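# Teaching a two-arm robot to handle laundry: things I wish I'd written down sooner

I keep a running list of workshop tips on a clipboard at Kukden, and the page on cloth is by far the grubbiest. If you're new to driving the arms by remote, start with this one!

**Scrunch it first.** A neatly laid towel or shirt teaches the robot about neatly laid towels. Drop yours from elbow height and leave it how it lands (resist the urge to pat it down, I still do it).

**Pick a color that shouts.** Dark red on a white table is my favorite. Cream on white had me squinting at the screen for most of January, and I threw out 37 runs.

**Open the fingers early.** I like a good wide gap well before I get to the fabric. Open late and you'll shove the cloth across the table with your fingertips - then you're chasing it.
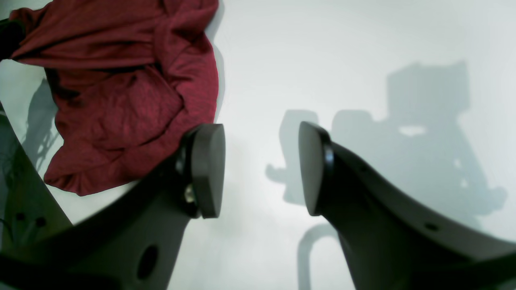
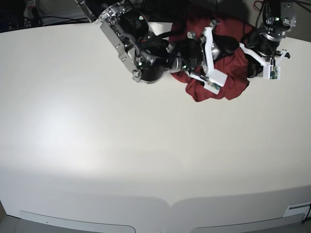 **Go for a ridge.** A standing fold is much easier to pinch than a flat bit, and you don't have to press so hard into the table. Come down slowly, close, wait a beat, then lift. That little wait feels silly when you're doing it, but rushed grabs make mushy demos.

**Keep the second arm close but quiet.** My bad habit was waving the idle arm around while I thought about what to do next. The robot learns the waving too! Park it near the cloth and bring it in when you've got a job for it.

**Check your cables.** Run both arms through their full reach before you record anything, and watch for loops that snag at the joints.

**Don't fix a bad run halfway.** If you drop a corner and pick it right back up, keep it, that's useful. If you fumble for ages, bin it and start over.

**Stop before you're tired.** We got to 800 good runs on the folding job, and my worst ones all came right before lunch. Two short sessions beat one long one, and your wrists will thank you.

Next page is socks. Bring patience - and a spare pair.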